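Re: [allotment-kitchen] Quince paste won't set
From: Usman Soomro
Date: Fri 16 November

Pilar Cisternas wrote:
> Hello all, I've got a glut of quinces off the old tree by the gate and
> I've made two lots of membrillo now. The first went like toffee and the
> second is still a puddle after a night in the larder. I'm using equal
> weights of pulp and sugar, same as my gran did. Is it the fruit, or is
> it me? And can I boil the puddle up again or is it only good for
> spooning over yoghurt?
> Also does anybody want quinces. I have so many quinces.
> Pilar

Hi Pilar,

Yes please to the quinces! I can come by with a crate on Sunday if you're in.

And no, don't bin the puddle, you can definitely boil it again. I've done it twice with the same batch (not proud of that). Tip it back in a wide pan, the widest you've got, and keep it on a low heat with a long wooden spoon, and wear a sleeve because it spits like anything. You want to drag the spoon across the bottom and see the gap stay open while you count to 3. If it closes up straight away, keep going. Mine usually takes an hour and a bit, and the colour goes from sort of apricot to a proper brick red towards the end.

My guess is your second lot had too much water left in it. Do you boil the quinces whole or cut up? I used to cut them and they drank half the pan. Now I do them whole, skins on, drain them in a colander while I have a cup of tea, and only then peel and core. It's so much easier on the wrists as well — raw quince is like trying to peel a doorknob.

Keep the cores and boil them up in a bit of muslin with the pulp, that's where a lot of the pectin is. And a good squeeze of lemon. Very ripe fruit sets worse than the slightly green ones too, so if yours have been sitting in the shed for a fortnight, that won't be helping.

The toffee one I'd say just went too far. Nevzat told me he cuts his overdone ones into tiny cubes and rolls them in sugar, and they went down very well at the January swap, so you could call it deliberate.

Once it's thick, spread it in a tin lined with baking paper and put it in the oven on the very lowest setting with the door open a crack for a couple of hours, then leave it somewhere dry. Mine sits on top of the boiler for 4 days with a tea towel over it. After that I wrap it in paper and it keeps till spring, if you hide it.

One other thing while I'm writing: has anyone still got the big preserving pan? It was with Erhan and then I thought Taner had it, but he says he gave it back in the summer. I could do with it before the weekend if it turns up.

Sunday any time after ten is good for me. I'll bring you a jar of the medlar jelly in return, it did set, just about.

Cheers,
Usman
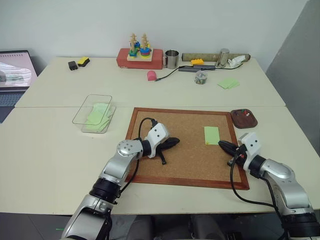

Usman Soomro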